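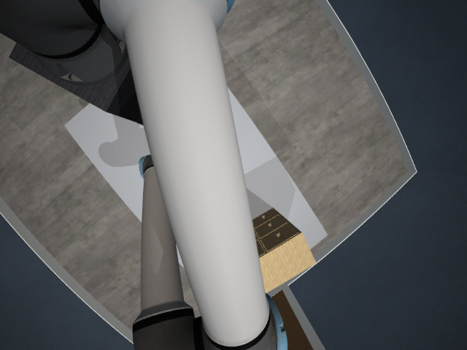

Computer-rendered view of robot arm links, with a small chest of drawers behind.

Household robotics is the branch of automation concerned with domestic chores such as tidying, laundry and the opening of drawers. Much of the work is first tried in simulation. In the Grerlow trials, led by Brynhildur Þorgeirsson, an arm made 1,628 simulated attempts at 9 chores. It completed 6 of them reliably; folding and the sorting of cutlery remained poor. Beverley Faulkner has argued that few homes are as orderly as the rooms used in such tests.

See also: Hollis gripper; Prener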